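4. Setting Up a Polling Place Count in Skuvura

This section covers the entry of precinct results on election night and the transfer of those results to the county office. It applies to Skuvura 2 installations used by municipal and county election boards. Before you begin, finish the voter roll import in Section 3. Results cannot be entered for a precinct that has no roll.

4.1 Before the Polls Close

You need the following:

The precinct code sheet issued by the county office
One administrator login and one clerk login, held by different people
The signed ballot receipt for each precinct
A printer with paper loaded

The clerk login can enter figures. The administrator login can approve figures and release them. Skuvura does not allow the same login to do both for one precinct, and this setting cannot be turned off.

1. Log in as administrator and open Contests.
2. Select New Contest. Enter the office name exactly as it is printed on the ballot, including any district number.
3. Enter the candidates in ballot order. Do not sort them by name.
4. Under Vote Rule, choose Single Choice, Choose Up To, or Yes/No. Use Yes/No for ballot measures and for judicial retention.
5. Set the number of seats. The default is 1.
6. Select Save. The contest status changes to Draft.
7. Repeat for each contest on the ballot.
8. Open Precincts and attach each contest to the precincts that vote in it. Split precincts appear twice in the list, with the suffix A or B.
9. Select Lock Ballot. The status of all contests changes to Ready.

Note: A candidate who withdrew after the ballots were printed must stay in the list. Mark the candidate as Withdrawn. Votes for a withdrawn candidate are recorded but are left out of the ranking.

Caution: Lock Ballot can be reversed only until the first figure is entered. After that, a correction to a contest name or candidate name requires a reset of every precinct attached to the contest.

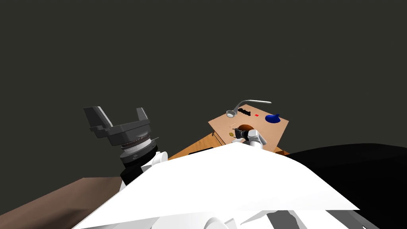 Figure 4-1.

4.2 Entering Precinct Results

Enter results from the signed tally sheet only. Do not enter figures taken by telephone unless the county has adopted the telephone procedure in Appendix C.

1. Log in as clerk and open Enter Results.
2. Type the precinct code. The precinct name and the number of registered voters appear at the top of the form. Compare both with the tally sheet.
3. Enter Ballots Issued, Ballots Spoiled and Ballots Cast, in that order.
4. Press Tab. If Ballots Issued minus Ballots Spoiled does not equal Ballots Cast, the difference is displayed in the Balance field.
5. Enter the votes for each candidate.
6. Enter write-ins as a single total. Individual write-in names are handled in Section 6.
7. Enter undervotes and overvotes.
8. Check that the Contest Balance field reads 0 for every single-choice contest.
9. Select Submit for Approval.

Example: A precinct issues 292 ballots and 19 of them are spoiled and replaced. Ballots Cast should read 273. If the tally sheet gives a different number, leave the form open and call the precinct judge before going further.

For a Choose Up To contest, the vote total may be higher than the number of ballots cast. The form checks it against the number of ballots multiplied by the number of votes allowed. Undervotes in these contests are counted by vote, so a voter who marks one candidate out of a possible three adds two undervotes.

Blank fields are not treated as zero. If a candidate received no votes, type 0.

The form times out after 60 minutes without a keystroke. Figures typed before the timeout are kept as a local draft and can be recalled from the same computer with Recover Draft. They cannot be recalled from another computer.

4.3 Balance Messages

B1 Ballots cast exceed registered voters. Check the precinct code first. In states with same-day registration, update the roll count under Precincts, then return to the form.

B2 Ballots do not balance. Issued, spoiled and cast do not agree. Submission is blocked until a reason code is chosen. Reason code 4 (voter left without casting) is the most common.

B3 Contest total too high. The sum of votes, undervotes and overvotes is greater than the form allows. There is no reason code for this message. The figures must be corrected.

B4 Contest total too low. As B3, but a reason code may be used if the precinct is a split precinct and some voters received the other ballot style.

B5 Duplicate sheet. A tally sheet with the same serial number has already been entered. Do not override this message. Put both sheets aside for the administrator.

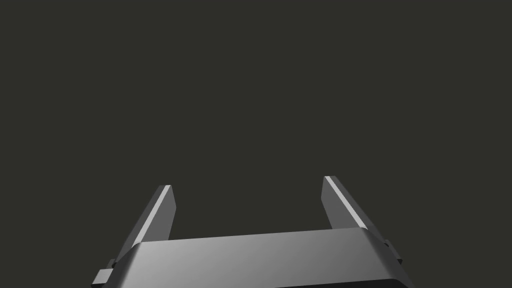 Judite Mendes: On B4, please add that the reason code has to be chosen for each half of the split, A and B, before either one will submit. We had both halves sitting in the queue until we worked that out, and the county kept showing the precinct as not reported.

The comment above applies to version 2.3 and earlier. From version 2.4, a reason code chosen for one half is copied to the other half and is shown in gray. It can be changed before submission.

4.4 Approving and Releasing Results

1. Log in as administrator and open Approval Queue.
2. Select a precinct. The entered figures appear on the left and the entry fields on the right.
3. Key in the figures again from the tally sheet. Figures that match are marked with a check. Figures that do not match are shown in red on both sides.
4. Resolve any mismatch with the clerk. The administrator cannot change the clerk's figure. Use Return to Clerk.
5. When all figures match, select Approve.
6. Print the precinct report. Two members of the board sign it.
7. Select Release. The precinct is added to the unofficial totals.

Note: The public results page shows released precincts only. It refreshes every five minutes. A precinct that is approved but not released is listed as Not Reported.

If fewer than 34 ballots were cast in a precinct, the vote-by-method table (early, mail, election day) is withheld from the public page and a single combined total is shown. The full table stays available in the administrator report. The limit is set under Options, Privacy. Check your state rule before changing it.

Caution: Do not release a precinct while voters are still in line at any polling place in the same contest. Skuvura does not check closing times across county lines.

4.5 Sending Results to the County

Skuvura exports in two formats. Use the Satell format if the county office runs Satell Tabulate. Use the Yammine format for all other county systems, including Rullow.

1. Open Transfer and choose the format.
2. Select Released Only. The option All Entered is for testing and adds the word TEST to each line of the file.
3. Insert the county-issued drive. The serial number of the drive must be on the approved list.
4. Select Write File. Wait for the message File Verified.
5. Print the transfer slip. The 12-character code on the slip must match the code shown by the county system when the file is loaded.
6. Seal the drive and the slip in the same envelope. Record the seal number in the chain-of-custody log.

If the codes do not match, do not edit the file. Delete it from the drive, write it again and print a new slip. Keep the first slip and mark it VOID.

4.6 After Election Night

Provisional ballots and late mail ballots are entered as a supplement, never as a change to the released figures. Open Enter Results, type the precinct code, and add the suffix S. The supplement goes through the same approval steps.

Boards that held a December runoff must create a new election for it. Copy the precinct list with Precincts, Copy From, and import a fresh roll. Do not reopen the general election.

The audit log can be printed at any time and is not changed by a reset.

Section last revised February 19, 2016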